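Kanent Makers' Guild opens a second room

Big news for anyone who has been stuck on our waiting list! From February the guild will have a second room at the old Truderden mill, right across the hall from the first one, and we get to keep it for three years. That means 28 new member spots, a proper place for finishing and glue-ups, and (at last) a door that shuts between the sanding and the people trying to drink coffee.

Zainab Usman has been leading the move and she has done wonders. She talked the mill into leaving us the big storage racks, found a dust collector in great shape, and drew up a floor plan that even the chair makers like - no small thing.
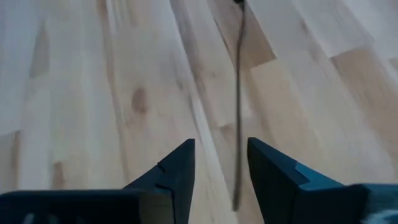

3 min read

Classes grow too. The beginners' course in edge joining fills up faster than anything else we run, so it will now meet twice a week, mornings and evenings. You'll learn to pick boards, match grain, plane a clean edge and clamp up a panel without a puddle of glue on the floor. Bring an apron and closed shoes. The fee is $35 a session, wood included.

We're also starting an open bench night from 6 to 9 p.m. Come finish that shelf! Current members can drop in free, and guests are welcome if they come with a member.

To put your name down, stop by the front desk at the mill or reply to this newsletter. Spots go in the order we hear from you, waiting list first.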